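Folhas do maracujazeiro amarelando só de um lado, é fusariose?

Eirlys Mathias
Jun 29, 2019

Oi, gente! Tenho um plantio pequeno de maracujá-azedo, 104 pés em espaldeira, e na parte de baixo do terreno umas plantas começaram a murchar nas horas mais quentes. À noite parece que melhoram, de manhã estão bonitas, e depois do almoço caem de novo. Em duas delas as folhas amareleceram só de um lado. O solo ali é pesado e encharca quando chove forte. Já aumentei a rega e não adiantou nada (acho até que piorou). Um vizinho jura que é falta de potássio, o moço da agropecuária quis me vender um fungicida para jogar no pé. Arranco logo? Espero até julho para ver? Estou com medo de perder tudo - gastei uma nota nesses arames.

Ollow

Potássio não é. Falta de potássio queima a beirada da folha velha, não faz a planta murchar assim. Para de regar tanto e arranca as doentes. Aqui eu perdi uma fileira inteira por ficar com pena.

Stirkenora

Eirlys, antes de sair arrancando faz o teste do canivete, que é rapidinho! Escolhe uma planta bem murcha, raspa a casca perto do colo e depois corta o caule na diagonal. Se os vasos por dentro estiverem marrom-avermelhados, e a casca por fora ainda firme, a suspeita de Fusarium fica forte. Se a casca estiver podre, inchada ou rachada bem na linha do solo, aí eu pensaria mais em podridão do colo, que também é fungo mas o manejo muda um pouco. Para ter certeza mesmo, só laboratório: manda um pedaço de caule com raiz, embrulhado em jornal, nunca em saco plástico fechado.

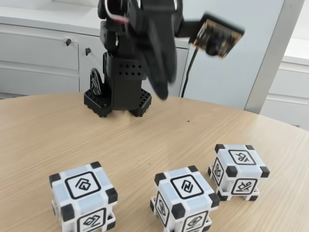 Fusarium no solo dura anos, então fungicida no pé depois que a planta murchou é dinheiro jogado fora. Arranca com raiz e tudo, queima fora do plantio e não replanta maracujá no mesmo buraco. Limpa bem a enxada e a bota antes de passar para a parte de cima do terreno, e abre uma valeta para a água não descer arrastando terra contaminada. E lava a ferramenta com escova antes do desinfetante, porque a terra fica presa em qualquer cantinho: uma chapa com fileiras de furinhos quadrados, como a do braço preto na foto, já daria um trabalhão para limpar, e sola de bota com desenho fundo é a mesma coisa. Para o próximo plantio procura muda enxertada em espécie resistente - custa mais, mas eu não volto para pé-franco em terra que já deu problema. E camalhão alto nessa parte que encharca!

Eirlys Mathias

Cortei uma agora e está marrom por dentro, a casca firme. Vou separar outra para o laboratório e arrancar as duas amareladas amanhã cedo. Obrigada, viu!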